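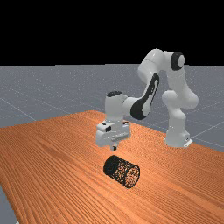 Nuanchan Boonyarit spent most of October arguing with a grasp planner, and on Saturday she sent us the release notes. Flastico, the small piece of software that decides where a gripper should go before the arm commits to going there, now has a second opinion built in. The old version picked its favorite grasp and stuck to it with the confidence of a man who won't ask for directions. The new one scores 37 candidates, throws out the ones the arm can't reach, and checks the survivors again from the wrist view.

Most of the work is dull, by Nuanchan's own account. She rewrote the part that turns a camera view into a guess about which way an object is lying. She also found that two modules had been using different ideas of "up" since the Aoki branch was merged, which explains a good deal about last spring.

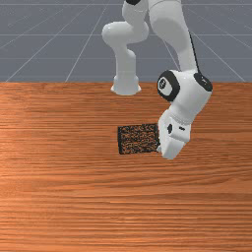
TOOLS AND CODE

Testing happens in Wostotent, our simulator, where a missed grasp costs nothing but pride. The overnight job runs 2000 attempts against one speckled object on one wood-grain table. The grain is there on purpose - the segmenter likes to mistake it for something worth picking up.

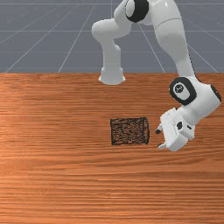 Fingers open, short of the object, in Wostotent.

The approach step got the biggest change. Flastico used to plan the whole reach in one go. It now stops short, looks again and corrects. This makes every attempt slower, and the Nudville office has already written in to say so, at length.
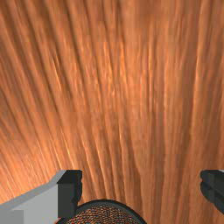
Looking between the fingers. The left one is a lot closer than the right.

Centering is next on the list. Patches are welcome, and so are complaints, provided they come with a log file.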